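3.2 Where bowls are kept, and how they are picked up

The second part of the study dealt with vessels that have no fixed place in the home. Plates and mugs gave us little trouble in the first part. Nearly every household in Flisberg and Lendstead kept them in one cupboard and could say which one. Bowls were different. A large bowl might be used for salad on one day and for dough on the next, and between those uses it was left wherever there was room for it. In the Toft households it was often found on a desk or a windowsill, holding fruit, post or nothing at all.

We asked each household to keep a diary for 7 days in July. An entry was made whenever a bowl was moved from one surface to another, with a note of where it had been, where it went and what it was wanted for. The diaries came to a little under 1,000 entries. Entries that recorded only washing up were set aside and are treated in section 3.4.

Size mattered more than we had expected. Small bowls were stacked, and a stack tends to stay where it is. Large bowls were kept singly or with other things put inside them, and they were moved more often, partly to get at whatever stood behind them. Several diaries describe the same large bowl being shifted 4 times in one evening without once being used for food. 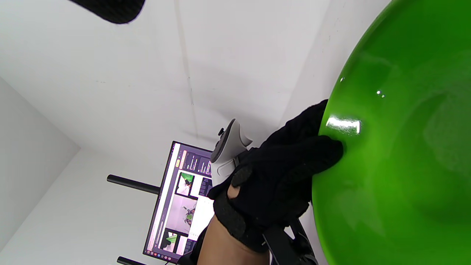

Figure 3. Gloved hand holding a large green bowl by the rim, with a computer monitor behind.

The diaries also asked how the bowl was lifted. Two ways of holding account for most of the entries. In the first, both hands go under the bowl and take the weight from below. In the second, one hand takes the rim, with the fingers over the edge. People used the rim hold mainly for empty bowls and for short moves, such as from a desk to the nearest shelf. They changed to two hands once there was liquid in the bowl, or when they had stairs to climb.

The surface of the bowl played some part in this as well. Those who owned glossy bowls wrote more often about slipping, and a few said they dried their hands first. Matt stoneware drew hardly any such remarks, although it was generally the heavier of the two. Colour came up only as a way of naming things. Households spoke of "the green one" or "the big white one" and seldom of a salad bowl or a mixing bowl - a habit that made the diaries easy to follow within one home and hard to compare between homes.

For this reason we coded bowls by width and depth and ignored the names given to them. The Fandstead diaries, which were returned late, were coded in the same way. Two of them left out the starting place for most moves and could be used only for the counts of lifting, not for the maps of storage places in section 3.3.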